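Three hundred square feet and a lot of pink

12 August 2018

I have a confession to make before we start: I own five spatulas. I counted them the night before this interview, in a panic, the way you brush your teeth extra hard before the dentist. The woman I was about to meet lives in a 300-square-foot studio over a shoe repair place in Jastwood, and before that she had a four-bedroom house with a basement. She asked me to leave her name out of it (her old neighbors read this site, and she gave a lot of them lamps), so she's just going to be "she" today. 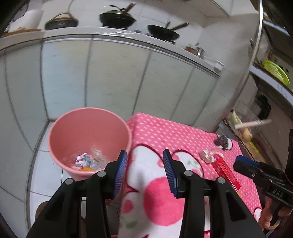
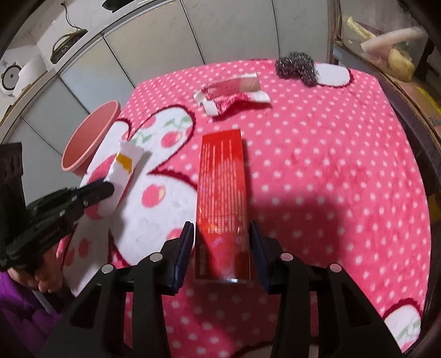
Photos: Jastwood Sunday Pages

She has lived in the studio for three years now. Before that it was a house out toward Renton, where she raised two kids and, by her own count, wore out three vacuum cleaners. I wanted to know whether there was one big moment when she decided to sell, and she laughed at me.

"Everybody wants the big moment," she said. "I was looking for a roll of tape. I knew I had tape. I had probably ten rolls of tape. I went up and down those stairs for most of a Saturday, and then I drove to the store and bought tape, and when I came home I put it down somewhere and lost it. I sat on the stairs and thought, okay, I'm done with this house."

It still took her two years to get out. People skip over that part, she told me, and she gets a little cross about it. The magazines show you a before and an after, and you'd think it happened over a long weekend with some nice boxes.

"The first year I got rid of nothing. I moved it from room to room. I had a 'maybe' pile in the dining room that got so big we ate Thanksgiving in the kitchen."

So what changed? Her sister came to stay, mostly. The sister sat down in an armchair with a cup of coffee and refused to lift a finger, but she would ask, about every single thing, "Where is this going to live?" She wouldn't ask if it was useful or pretty or if it made anyone happy. Just where it was going to live. And if there wasn't an answer, out it went.

I've been trying this at home, by the way, and it's brutal. Four of the spatulas are on the porch.

The books were the worst of it. She had close to a wall and a half of them, and she'd always thought of herself as a person with a lot of books. "That was the thing I cried over. The wedding china, no, fine, goodbye. But I had paperbacks from college with the covers taped on." She sold what she could to Suviseck, the used book and record shop on the corner by the old bank, and they took 1,000 of them over one summer, a carload at a time. She kept one shelf. She goes into the shop now and sees her own handwriting in the margins of things, and once she bought one back, for two dollars, and was so mad at herself she gave it to the mailman.

I asked what she misses, expecting her to say the yard. She had roses, I'd heard about the roses. But no!

"A door," she said. "A door I can shut on a mess. In a house, if you have the flu, you shut the bedroom door and the rest of the place still looks like a decent person lives there. Here, if I leave a sweater on the chair, that's the whole apartment. The apartment is now a sweater."

She has rules for it, though she says they're more like habits. Dishes get washed right after you eat, because there's one sink and it's also where you brush your teeth if somebody's in the shower. The bed gets made before the coffee. Mail never makes it past the entry. She opens it standing up with her coat still on, and most of it goes straight in the trash. And she doesn't buy anything in a set. "If you buy a set of six you've got five you don't use."

Color, on the other hand, she's very free with. I'd assumed that a small place had to be white. You read that everywhere – white walls, white rug, one sad plant. She thinks that's nonsense, and she has thought so ever since she spent her first month in the studio with everything painted eggshell and felt like she was waiting for test results.

"I was married for a long time to a man who liked beige," she said. "He's a lovely man. We still talk. But I had a beige couch for 22 years and I never once wanted it. So when it was only me, I went and got every pink thing I'd ever walked past in a store. Does it match? I don't know. It's pink, it matches."

Does she ever have people over? All the time, it turned out, more than she did in the house. Back then a dinner meant two days of cleaning first. Now she can clean the whole place while the oven heats up. She can fit four people if two of them like each other. Her grandson sleeps over in May and again at Christmas, on an air mattress that goes from the fridge to the foot of the bed, so whoever wants milk at night has to climb over him. He thinks it's the best place on earth.

We got to money, which I always feel shy about and she doesn't at all. Her rent is less than the taxes and heating on the house used to be. The extra goes into what she calls the Eren fund – Eren being a little lake town where she rents the same cabin every fall, for as many weeks as she can get. She doesn't take much with her. One bag, a pair of boots, and a library book that always comes back late.

I asked if she'd tell other people to do it. She took a while over that one and got up to put the kettle on again.

"I wouldn't tell anybody to do anything. My sister, the one in the armchair? She's got a three-car garage and she can't get a car in it. She's very happy. If you like your stuff, keep your stuff. I just didn't like mine anymore, and I was dusting it every week."

She did have some practical advice, and I wrote it down on the back of my parking receipt. Start with the linen closet, because it's hard to get sentimental about a fitted sheet. Don't let your kids store things with you once they have a lease of their own. Measure the couch, and then measure the stairwell too. She learned that one with two movers on the landing and a couch that ended up going back to the store the same afternoon.

On my way out she tried to give me a lamp. She had been hanging on to it for three years, she said, and she still didn't know where it was going to live. It's in my hallway now, and it needs a bulb.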